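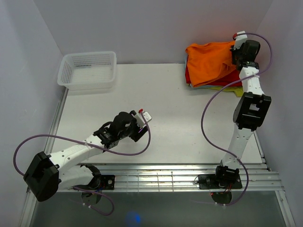

The two-arm bench at Prarkeo, with the orange garment on top of the pile and the basket at the back left.

I'd been bugging Mitsuko Wada for a visit ever since I heard she was comparing gripper fingers on cloth, which is my favorite thing to watch a robot struggle with. She runs the bench at Prarkeo with Kwadwo Arthur, and they both talk fast, so forgive the gaps in my notes!

I started with the obvious one: why laundry?

"Because it's rude," Mitsuko said. "A block stays where you put it. A shirt has opinions." Kwadwo was already shaking his head. He says the cloth is fine and the fingers are the problem – most of them were drawn by people thinking about boxes.

They have two designs on the go, a stiff one they call Pliltach and a softer one called Plokareck. Each gets 90 picks from a pile into a basket, then the cloth is bunched up again and the other design has its turn. So which is ahead?

"Stiff, for getting hold of one layer," Kwadwo told me. "The soft one grabs two layers and looks very proud of itself." Mitsuko thinks that's unfair (she drew the soft one). In her log, Plokareck dropped 17 pieces on the way to the basket and Pliltach dropped 20. "That's three shirts," Kwadwo said. "That's a trend," said Mitsuko.

I asked about the cables, because I always ask about the cables. The purple ones have big loops in them, and I wondered if that was on purpose. "Very much," Mitsuko said. "We had them short in July and the wrist kept tugging at them. Give it slack and it behaves."

What about cameras? They've tried a wrist view and a fixed view, and Kwadwo likes the fixed one for seeing the whole pile. Mitsuko wants both, plus a slower controller for the last little bit before the fingers close. They've logged 586 picks so far, counting the early ones she'd like to throw out.

Next up is a finger with a rubbery pad, drawn by Nabila Ezzat, and towels. Kwadwo is dreading the towels.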